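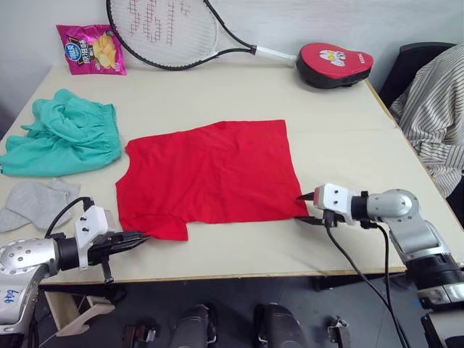 Section 2: Setting Up Your Play Space

Hi again! If you came straight from Section 1, your Zustari headset is charged and you've picked a strap that fits. If you skipped Section 1 (I would have, too), go back and do the charging part at least, because the room scan eats battery and it's a pain to start over halfway through.

I wrote this guide for the Esthorpe VR film club, where we watch documentaries and short films in headsets and then stand around arguing about them. Most of our members had never owned one of these before they joined. So I'm going slowly, and I'm going to tell you what I do at home, including a few things the Gedoteck quick start card leaves out.

Last updated 29 March 2026.

What you need before you start

The headset, charged
Both controllers, with batteries in
Your home Wi-Fi password, written down on paper (you can't look at your phone very easily once the headset is on)
A lamp or ceiling light you can leave switched on
A chair that doesn't roll, if you plan to watch seated

Clearing the floor

1. Pick your spot. For seated viewing you need enough room to stretch both arms out in front and to the sides without touching anything. For standing or walking around, bigger is better, and I'd go for the biggest bit of open floor you've got.

2. Move whatever's on the floor. Rugs that slide are the worst, and so are phone chargers. I once walked straight through a glass of iced tea during a very moving scene about coral.

3. Look up. Ceiling fans and hanging lamps are easy to forget when you're checking the floor. Raise both hands over your head and turn in a slow circle. If you touch anything, shift your spot.

4. Close the door, or ask the people you live with to speak up before they come near you. Pets go in another room. My cat has learned that a person in a headset is a person who can't defend their chair.

Caution: Never set up at the top of a staircase or next to an open window, even if the boundary is switched on. The boundary is only a picture inside your headset. It won't hold you back.

Getting the light right

The headset finds its place in the room by looking at it, so it needs light, and it needs things to look at. A bare white wall in a dim room is about as hard as it gets.

5. Turn on the room light. A normal evening level is fine, the kind you'd read a magazine by.

6. Pull the curtains if the sun is coming straight in. I leave mine half closed all through August, when the late afternoon light comes right across my living room floor and the controllers start floating off to the left.

7. Cover big mirrors if you can. A bed sheet works great. If you can't cover them, face away from them during the scan.

Caution: Don't leave the headset lying with its lenses facing a window. Direct sunlight can burn the display in a very short time, and a burned spot doesn't go away. Put the lens cover on, or drop the whole thing in its bag.

Drawing the boundary

8. Put the headset on and hold the power button on the right side until you feel a buzz. Let go. The start-up logo stays up for nearly 30 seconds the first time, so don't press anything, just wait it out.

9. When the menu comes up, choose Space, then New Boundary. You'll see your own room in grainy black and white. This bit always makes people laugh!

10. Set the floor height. Crouch down and touch one controller lightly to the floor, then pull the trigger. If the floor grid seems to hover at your ankles afterward, do this step again. It matters more than you'd think, because a floor that's too high makes everybody in a film look like they're standing in a ditch.

11. Choose Seated or Standing. If you choose Seated, the headset draws a circle around your chair and you can skip to step 13.

12. For Standing, hold the trigger and draw a line around your clear area. Stay well inside the furniture. I leave about an arm's length between my line and the couch, and I'd rather have a small safe space than a large one with a coffee table in it.

13. Press Confirm, then walk (or lean) toward the edge. A blue mesh should appear before you get there. If it doesn't show up until you're practically on it, go to Space, then Edge Warning, and move the slider to Early.

Note: The headset remembers 2 boundaries. I use one for the living room and one for my desk chair. If you draw a third, the oldest gets wiped without asking you first, which I found out the annoying way.

Getting the picture sharp

Plenty of people tell me VR looks blurry, and when I hand them my headset with the fit adjusted, they go quiet for a second and then say "oh." So please don't skip this part.

14. Loosen the strap all the way, seat the headset on your face, and then tighten the back. Not too tight. If you've got red marks on your cheeks when you take it off, go down a click or two.

15. Slide the headset up and down slowly until the menu text is as crisp as it'll go. Tiny movements make a big difference.

16. Turn the lens wheel underneath to match the distance between your eyes. Close one eye at a time to check that both sides look equally clear.

17. Wear glasses? Fit the spacer from the box before you put the headset on. Put the front on first and pull the strap back over your head, and take it off in the opposite order so the glasses don't go flying.

Joining the club room

18. From the menu, open Esposito. It's the screening app we use, and it should already be there if you followed Section 1.

19. Choose Join by Code and enter 484. Point at each number and pull the trigger. There's a tiny backspace in the corner for when you hit the wrong one, and you will hit the wrong one.

20. You'll arrive in the lobby. Spend a few minutes in there before your first screening. Look around, wave your hands, try the snap turn on the right stick. Snap turn moves your view in jumps, and it's much kinder to your stomach than the smooth kind.

21. Test your microphone by the little bell near the entrance. Speak normally, and you'll hear yourself played back. If all you get is silence, open the quick menu and see if the mic icon has a line through it.

Caution: If you feel sweaty, dizzy or sick, stop right away and take the headset off. Please don't try to push through it. I did that my first week and spent the rest of the evening on the bathroom floor. Sit down, drink some water, and leave it until tomorrow. Short sessions help a lot while you're getting used to it.

If something goes wrong

The boundary keeps disappearing. Usually it's the light. Add a lamp, then wipe the outside cameras with a dry, soft cloth. No sprays, and no wet wipes.

The controllers drift away from your hands. Change the batteries first, even if the meter says they're fine. I don't trust that meter.

The film stutters. Move closer to your router, or ask someone in the house to stop downloading things for a while. You can also lower the stream quality under Settings, then Playback.

Everything is tilted. Hold the menu button on the right controller while looking straight ahead, and the view will center itself.

The lobby is empty. You may have typed the code wrong and landed in somebody else's room. Go back to step 19.

Once you can get into the lobby, see the screen clearly and hear the bell, you're ready for Section 3, where I go over seats, subtitles and how to leave a screening without clapping in everyone's ears.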